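Trarton Library Windows to Open Again, Possibly by February

5 October 2018

TRARTON - The windows on the upper floor of the Trarton public library, which have been shut since the building was repainted five years ago, are going to be opened. The town council voted for it on its third try, after a discussion that ran longer than the one on the sewer budget.

There are 56 windows in question. They were painted closed by a contractor who had been told to paint everything white and did. The council of the day called the work "thorough." Readers on the upper floor have since spent their summers in what one letter to this paper called "a very literary sauna," and the large print collection was moved downstairs after complaints from the people most likely to faint in it.

Freeing the windows was supposed to be the easy part. A crew from Multano, the window firm hired in the spring, cut through the paint in two mornings and then found that the old latches had rusted into their plates. Most broke when turned. The maker went out of business long ago, and no hardware store between here and Matar carries anything that fits.

The council looked at three ways out. New windows were priced and then not mentioned again. Holding the old ones shut with hooks and cord was the choice of the finance office, which offered to supply the cord. In the end the vote went to new latches, made to match the old ones, at $648 for the full set. The mold fee is an extra $200, a sum that took up forty minutes of the meeting.

Cárdenas, the metal shop on the river road, has the order. It asked for four months, which the council took to mean six. The library will stay open during the work, though the upper floor will close one section at a time, beginning with local history, where the smallest crowd is expected.

Residents who wish to comment may do so at the front desk, where a form is available. The form asks for a daytime phone number and the name of a window.

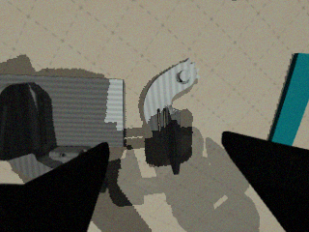
Public reaction to the new latches has so far been about looks. Several residents feel that a hook should be plain, and that a pale gray one that curves up from a narrow base and gets wider toward a slightly jagged tip is more hook than a library needs. The council has agreed to take up the matter of color at its next meeting. The windows remain closed until then.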